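Informe de la visita a la casa Carretero, fabricante de peines, cepillos y complementos

Asociación Elov para el Patrimonio Industrial
Sección de Visitas y Estudios

En el marco del programa de visitas correspondiente al mes de junio, una delegación de la Asociación Elov se desplazó a Nusivville para conocer las instalaciones de la casa Carretero, dedicada a la fabricación de peines, cepillos y complementos de tocador. Integraron la delegación D.ª Amparo Iglesias, responsable de la sección, D. Uldis Zariņš, encargado de la documentación, y D. Otis Mercado, vocal de archivo. La recepción tuvo lugar el miércoles a las nueve y media de la mañana, en el edificio de oficinas, a cargo de D. Iñaki Arrieta, director de producción.

Antecedentes de la empresa

La casa Carretero comenzó su actividad como taller de peines de asta, con una única nave junto al canal. La fabricación de cepillos se incorporó en la segunda generación y la de pulseras y pasadores en la tercera, cuando el descenso de la demanda de peines obligó a buscar otras salidas para la maquinaria de corte y pulido. El Sr. Arrieta recordó que aquella ampliación fue objeto de una larga discusión familiar, de la que se conserva correspondencia en el archivo de la casa.

En la actualidad, el catálogo vigente comprende 355 referencias. La tercera parte se destina a la exportación, a través de la distribuidora Fukau, con la que se mantiene un acuerdo renovable.

Recorrido por los talleres

La visita se inició en el almacén de maderas, donde las tablas permanecen apiladas con separadores hasta alcanzar el grado de humedad requerido. La empresa trabaja con haya y peral, y reserva el olivo para las series cortas. El control se realiza pieza por pieza y las tablas con nudos se apartan para la elaboración de mangos pequeños.

En la nave de torno y fresado se presenció el desbaste de mangos y la perforación de las bases. La colocación de las cerdas se efectúa todavía a mano en los modelos de gama superior – una operaria experimentada necesita media jornada para completar un cepillo de ese tipo –, mientras que el resto se realiza con maquinaria de mediados del siglo pasado, conservada en buen estado gracias a un taller de mantenimiento propio. La Sra. Iglesias mostró especial interés por dos perforadoras de accionamiento por correa, cuya catalogación se ha solicitado formalmente.

El pulido de las pulseras ocupa una sala independiente, por razones de ventilación. Las piezas pasan por bombos con abrasivo de grano decreciente y reciben un repaso final con disco de algodón. Los tonos crema y hueso siguen siendo los más solicitados, según indicó el Sr. Arrieta, y se ofrecen junto con los cepillos en los estuches de temporada. 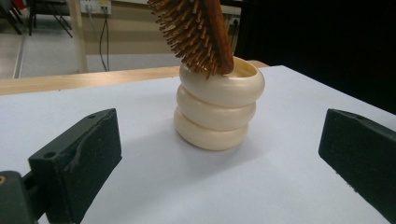
Pulseras de color crema y cepillo de madera.

A las once y cuarto se hizo una pausa en el comedor de la empresa, durante la cual se entregó a los anfitriones un ejemplar de la última memoria de la Asociación.

Archivo y muestrario histórico

La segunda parte de la jornada se dedicó al archivo, atendido por D.ª Marietjie Msimang. El fondo reúne 3.029 fichas de modelo, de las cuales 984 conservan la muestra física correspondiente. Cada ficha recoge el número de orden, el dibujo acotado, la materia empleada y, en los ejemplares más antiguos, el nombre del oficial que realizó el prototipo.

La Sra. Msimang expuso los criterios de conservación adoptados. Las muestras de asta se guardan separadas de las de celuloide, que requieren un armario ventilado y revisiones periódicas. El Sr. Zariņš señaló la conveniencia de digitalizar en primer lugar los libros de encargos, cuyo papel presenta acidez acusada, y ofreció el asesoramiento de la Asociación. Quedó pendiente determinar si el préstamo de los libros exige la autorización de todos los socios.

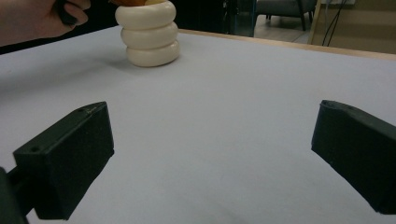
Acuerdos y gestiones pendientes

La Asociación remitirá a la casa Carretero una propuesta de convenio para la digitalización de los libros de encargos, con una primera fase de 1.000 páginas. El Sr. Mercado redactará el inventario provisional de la maquinaria anterior a la ampliación de las naves.

Se solicitará asimismo permiso para reproducir varios dibujos de modelo en el próximo boletín. La empresa ha manifestado su conformidad verbal, a falta de confirmación por escrito.

La Asociación Elov agradece a la dirección y al personal de la casa Carretero la atención dispensada. Los socios que deseen consultar las notas completas de la visita pueden solicitarlas en secretaría, en el horario habitual.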